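The technician who looks after the simulated sorting cell at Planwood came to the job from the shop floor. Before that there were 3 years of changing belts and bearings on real equipment, most of it greasy. Now the cell exists twice: once as a fenced-off arm at the end of the packing hall, and once as a model on a computer in the office above it. Both need upkeep, and the technician is responsible for both.

"People hear that half my work is on a simulated robot and think there is nothing to maintain," the technician said when we sat down in the office. "There is plenty. Things drift. Somebody changes a finger on the real arm and doesn't tell the model. Somebody updates the software and the friction values go back to default. I keep a logbook for the model the same way I keep one for the hardware."

The logbook is a paper one, with a green cover. The last entry when we visited was dated November 3, 2025, and it read "L/R tip height checked, limits reset, see page before."

The cell itself is simple enough. An arm with a two-finger gripper takes blocks and offcuts out of a tray and places them in bins. Planwood makes building sets and small furniture parts, and the blocks are leftovers from both. The arm was bought used. The controller is a Murnutard, which the technician likes, and the simulation runs in a package called Sernix, which the technician has learned to live with.

"Sernix does what it says," the technician said. "The manual is 298 pages and the part I need is always in the appendix. But once it is set up it stays set up, provided you leave it alone."

Setting it up took most of April. The technician started with the gripper, because everything else in the cell is measured from it. The maker supplied a model of the housing, but the fingers had been replaced by a previous owner and no drawings came with them. The technician took them off, laid them on a surface plate and measured them with calipers and a protractor.

"The bevel was the hard part. On a straight finger you measure the length and you're done. These lean and they have an angled tip, so you have to decide where the tip is. The point? The middle of the flat? I picked the middle of the flat and wrote it down in big letters, because the next person will pick something else."

After that came the camera. On the real arm it is mounted on the wrist and looks out along the fingers. In the model it has to be in the same spot, pointing the same way, or the pictures it makes are no good for testing. The technician's method is to open the gripper all the way in both places, bring up both views and compare the outlines of the fingers and the housing.

"I don't look at the background at all. The background can be anything. I look at the gap and the two tips, and where the housing comes into the view. If those agree, the camera is right." 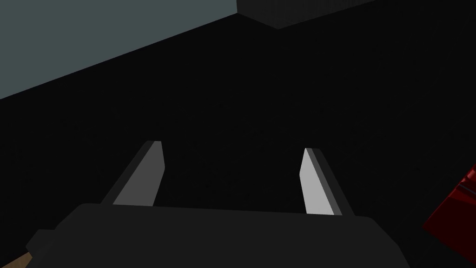
The wrist view in simulation, with the gripper open and the tips angled in toward the gap.

The first attempts did not agree. The camera in the model had been entered with a rotation in degrees where Sernix wanted radians, and the view came out facing the back of the arm. The technician found that one in a morning. The next one took longer. The housing showed up in the right place, but the fingers were too close together, and changing the camera made everything else worse.

"I was moving the camera to fix a problem that wasn't in the camera. The stroke of the gripper was entered as the total opening, and the software reads it as the travel of each finger. Or the other way around, I would have to look it up. Either way the number was for something else. I went back to the calipers and did it over."

We asked how often the comparison is repeated.

"Every time the wrist is opened up. Every time the fingers come off. And after an update, even a small one. It takes me 20 minutes if nothing is wrong."

The lighting in the model is kept low on purpose. The packing hall has windows on one side only, and late in a shift the tray gets dark before anyone turns the lamps on. The technician wanted the model to cover that case first.

"If you light it like a showroom, your vision program finds everything and you think you are finished. Then you go downstairs and it can't tell a gray block from the tray. So I start dark. I can always add a lamp."

Once the camera is settled, the technician runs what the logbook calls a dry set: 100 grasps in simulation, with the blocks dropped in different positions each time. Failed grasps are saved and replayed at slow speed. The technician looks for a pattern before touching any settings. Blocks that slip out forward usually point to friction. Blocks that get pushed aside on the way down usually point to the approach height, or to a finger that sits lower in the model than on the arm.

"On the first full set we got 72 good ones. I was fairly happy with that. My supervisor was less happy. But the failures were nearly all the same failure, and that is what you want. If they're all different, you have a long week."

The failure was a collision shape. To save computing time, the package had wrapped each finger in a plain box, and the box stuck out past the beveled tip. The gripper was bumping into blocks with a corner that did not exist on the real part. The technician replaced each box with a wedge, built from the caliper measurements, and ran the set again. The bumping stopped.

The real gripper gets its own care. The technician wipes down the finger faces at the start of a shift, since wood dust packs onto them and changes how they hold. The slide is greased with whatever the Bouzid catalog lists for it — Bouzid is the local supplier, and delivers to the gate — and the finger screws are marked with paint so that a loose one can be seen at a glance. A spare set of fingers hangs on a hook inside the control cabinet.

"They are cut to the same drawing, because now there is a drawing. I made it from the model. That was a side benefit I hadn't planned on."

When something does go wrong on the floor, the technician usually goes upstairs first and tries to make it happen in simulation. If it happens there too, the program is at fault and can be fixed without stopping the cell. If it doesn't, the technician gets the hex keys and goes looking for something worn, loose or dirty.

"It doesn't always split that cleanly. In the summer we had a grip that got weak after lunch. The model was fine, the fingers were fine. It was an air line rubbing on the fence. No simulation is going to give you that. You have to stand there and listen."

The next job on the list is the cable to the wrist camera, which has been bent at the same spot for a long time. The replacement is already on the bench. It will mean opening the wrist, so the outlines will be compared again afterward, and the logbook will get another line.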